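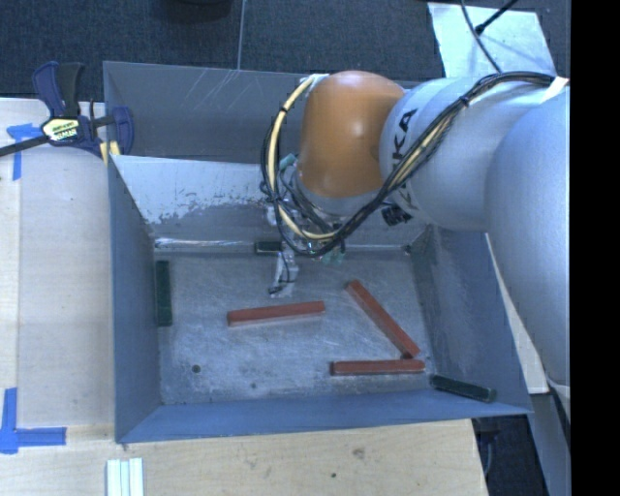
Figure 1. The arm over the gray metal bin, with red and dark green blocks on the floor of it.

Print this page | E-mail this page

Unit 5: From Blobs to Grasps

Welcome back, everybody, and thank you for the drafts you sent in (I have read every one, and I'll get comments to you as soon as I can). In this unit we leave the nice clean simulator behind and let Skimo, our planner, work from camera input. Please have section 12 of the Sutcliffe notes open next to you, as I lean on it quite a bit.

Let's start with segmentation. Color gets you surprisingly far with red blocks, and much less far with dark green ones on scuffed gray metal, where a patch of reflection can end up in your mask and look perfectly respectable. Look at the two red blocks in Figure 1 that come very close to each other near the right. A plain connected-components pass may well hand you one bent blob for the pair. Fit a rectangle to that and you get a center in between them and an angle that belongs to neither – a lovely grasp on nothing at all.

The Gruleo module splits blobs by fitting straight edges first and then grouping them. Set min_edge to 10 pixels to begin with, and move it up if scratches start showing up as edges.

Now, ranking. Each block gets candidate grasps across its short side, and every candidate is tested against the bin walls and the neighboring blocks. The green block lying lengthwise against the left wall is a good one to think about: a finger on each long side means one finger wants to be where the wall is. Skimo will reject those candidates, quite rightly. You can try gripping nearer the end, or tilting the approach, or simply leave that block until later and take an easier one first.

Also remember that the arm can hide part of the bin from the camera, so a block you can't see is not a block that's gone! Keep its last pose in the Prusonura scene file and mark it stale until you get a clear view.

Exercise: run your ranking on log 51, write down the first grasp it picks, and tell me in a paragraph or two whether you agree with it. Due December 1, 2020, by e-mail.

This site uses cookies to remember your settings. Accept | Read more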